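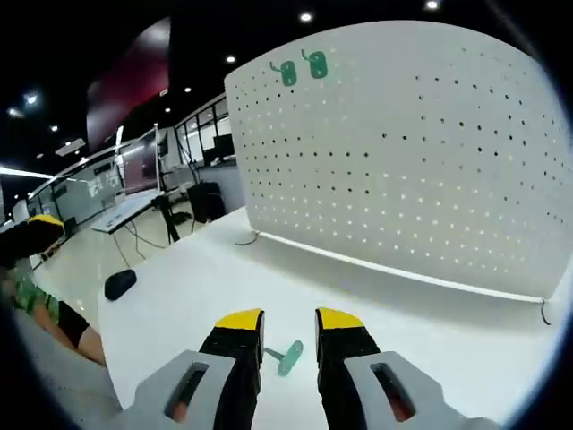
Hook task, handheld gripper, open over a green hook on the table. Two already on the pegboard.

March, notebook 4, started 9:30 am

Pegboard work again. The question from Hesenier is still the same one: can a machine do the dull end of a shop tidy, where somebody has taken everything off the wall and the hooks have to go back on before the tools can? They asked for a yes or a no by the end of the month. I don't think they're going to get either.

The job as written: pick a hook off a flat table, turn it so the pin faces the board, find the hole, push until it seats, let go. Anjani can do one while talking on the phone. With the handheld fingers it takes her a good deal longer, and she says most of that is the turning. The hook is lying flat, the pin is off to one side, and you have to get hold of it in a way that you can still use once you're at the board.

Grip notes:
- Pinching across the disc is easy but the hook swivels as soon as the pin touches the panel.
- Pinching close to the pin holds better. Less room to push, though, and the fingertips hit the panel first.
- Dragging the hook to the table edge and taking it from there works for people. Leave it out for now — I want to see what the policy does with a clean pick before we teach it a trick.

Policy trained on the old set (1120 demos, all recorded at the Nekthorpe bench) was run 30 times yesterday. It picked up the hook 22 times. It seated the hook 4 times. Two of those were crooked and Deividas wanted them struck off. I've left them in, marked crooked. A crooked hook still holds a pair of pliers.

Failures were nearly all the same. It gets to the board, misses the hole by a pin's width, and pushes anyway. Holes all look alike and I suspect it has no firm idea which one it's aiming for. Rūta thinks it's seeing enough and feeling too little. She wants to try a small circling motion on contact, the way you find a keyhole in the dark. Worth an afternoon.

Compare the towel folding from last month, which everybody here expected to be the hard one. Towels forgive you. If the corner's off by a finger the towel is still folded. A hook has no halfway.

Full set now stands at 3730 demos with this week's added. Mārtiņš is retraining overnight. Same 30 starts, same board height, nothing else changed, please.

My own view for the Hesenier report, draft wording: machine can clear the hooks off a table into a bin today. Machine can't be left alone to put them on a board. I'd sooner say that plainly and have them grumble.

To do
- Ask Farooqui if they sell the hooks with a longer pin
- Rūta: circling motion, write up before running
- Label the crooked ones properly in the sheet

Filed under: Bench Notes / Manipulation / Chores

3 comments

Laine Rätsep
We had the same trouble at Lareck with shelf pins. Chamfered the holes and the numbers went up straight away, but then of course it's a different board.

Deividas Toom
Still say crooked is a fail.

Anjani Liem
For the record I was on hold, not talking.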